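Linmont Tool and Tape Library Opens Its Packing Corner

The packing corner at the Linmont Tool and Tape Library is open, and people are already using it! Anyone with a library card can now come in, spread their things out on a big black-covered table and get a move, a mailing or a garage shelf sorted out with supplies that are there for everybody.

Tahira Mengal, who runs the front desk, had wanted something like it since last fall, when members kept asking to borrow "just a little tape." Masking tape is for labels and for bundling light things. Duct tape is for the jobs that need more hold, and both kinds stay out on the table.
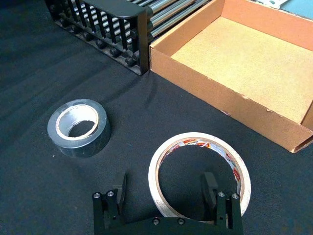 Members pay nothing for tape up to two full rolls a visit, which ought to cover most apartments. After that there is a jar by the door.

The piece everyone talks about is the dish rack. Moushumi Miah brought it from her own kitchen on the first morning, a black one with a row of metal rods, and stood her plates up in it while she wrapped them one at a time. It worked so well that she left it for the next person, and now it's a regular part of the corner. Plates, pan lids, picture frames, even a stack of old records have gone through it (the records belonged to Martti Kemppainen, who would like it known that all 48 arrived safely).
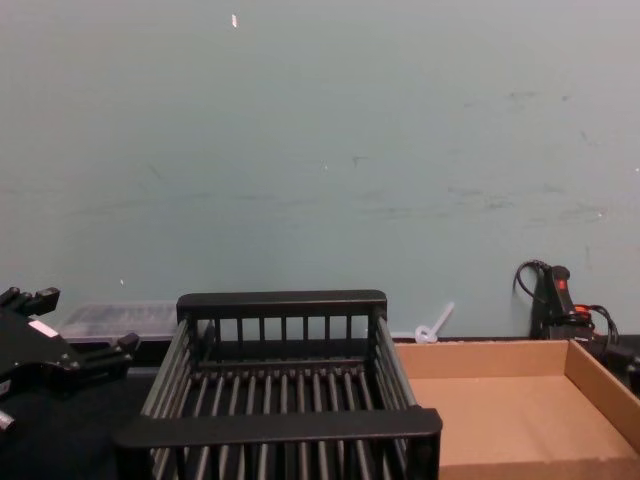 Do you have to be moving to use the corner?
Any kind of packing or sorting is welcome, from a single birthday parcel to a whole kitchen, and you can also come in just to put a drawer's worth of odds and ends in order.

The wall behind the table still has its scuffs and chips. A coat of paint is planned for September, and Junaid Swati has offered to pick the color, so expect opinions.
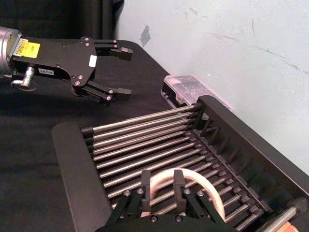 Since opening, the corner has had 89 sign-ins, and Bereket Kumsa, who keeps the book, says plenty of those were people coming back for a second go. He has set out shallow cardboard trays for small parts that like to roll away, and he is happy to take more if you have them at home. Clear plastic cases with lids are even better for screws and hooks. 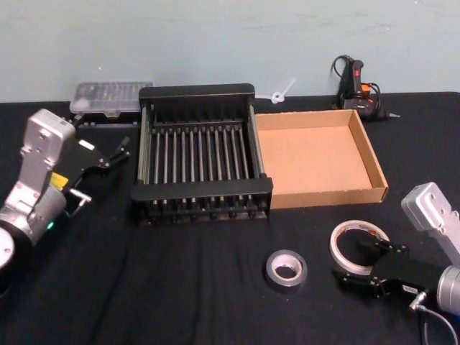
Larger boxes are kept in the hallway and are free while they last. Please flatten any you bring in. The corner is open every afternoon until 6, and the table can be reserved for an hour at a time at the front desk. Bring your own marker if you have a favorite, and come say hello to Tahira on the way in!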